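I've had the Nodeo board wax for most of June now, the big 10 oz tin, and I keep getting asked if it's worth the money, so here goes!

Short version: yes, if you've got pale wood. I bought mine from the Pennington store after my old mineral oil leaked all over the cupboard (never again). It goes on like soft butter, you leave it overnight, then buff it with an old T-shirt. I used to do three coats of oil and still end up with a thirsty, chalky-looking surface a week later. With this I did two thin coats and stopped.
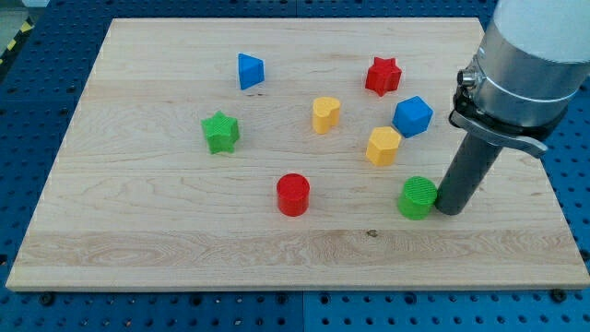

The smell is mild, a bit like honey, and it's gone by the next day. My one real gripe is the lid. It's a press-on one and with greasy fingers you will be swearing at it, I ended up prying mine off with a spoon. Also the label says "a little goes a long way" and they mean it. My first go I slathered it on and spent ages wiping off the sticky extra.

I wouldn't bother with it on dark wood. I tried it on a walnut tray and couldn't see much difference from the cheap Fleltdale oil, which costs less and pours easier. On maple, though, the grain really comes up and it doesn't go yellow on you, at least it hasn't so far.

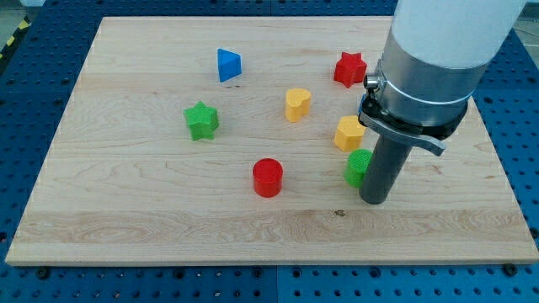 Handimthorpe, in the comments, says to stand the tin in a bowl of warm water for ten minutes first and you'll use half as much. Tried it last night on a couple of spoons and it does spread a lot thinner, so I'm bumping this up to four and a half stars. The lid still loses it the other half.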